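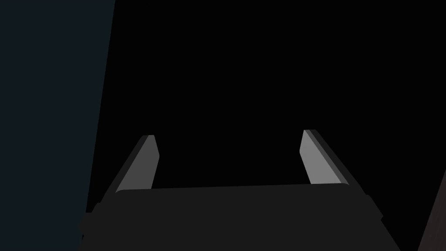

Dark gray, with two fingers pointing up.

In November I started to learn how to bake bread with sourdough, and I want to write down how it went before I forget the details.

My aunt Abena Arthur gave me the starter in a jam jar. She calls it Omar. I was told to feed it every evening with flour and water, the same weight of each, and to keep it away from the window. For the first week I did everything as she said and the jar smelled like green apples. Then I went away for two nights and when I came back there was gray water on top. I wrote to her in a panic and she answered with one word: "Stir."

My first loaf used 500 grams of flour, 300 grams of water and too much salt. I had read the recipe in a hurry and I mixed up the two spoons. The crust was good, I must say, but my cousin Ekow could eat only one slice, and he is a person who eats everything.
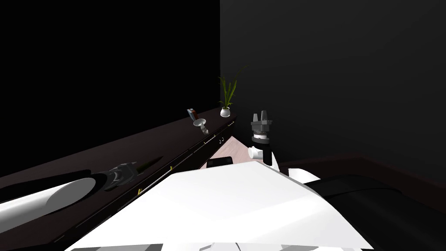
The second loaf was better in taste but it did not rise. I think my kitchen is too cold at night. In Accra my mother left her dough on the table and it was ready before she finished the washing. In my apartment the dough needs the whole night and sometimes half of the morning also. Now I put the bowl inside the oven with only the small lamp turned on, and this helps a lot.

By the fourth loaf I had learned to wait. This was difficult for me. The book says "until doubled," but my eyes are not good at judging double, so I put a rubber band on the jar and a piece of tape on the bowl. I also stopped opening the oven door every few minutes – my neighbor Yaa Dogbe told me that I was letting all the steam out.

Last Friday I brought a loaf to work. It weighed 692 grams after baking, and it was gone before ten o'clock. Dzifa asked me for the recipe, and then she asked if she could have a little of Omar too. I gave her two spoons of it in an old mustard jar. She has already written to me that there is gray water on top.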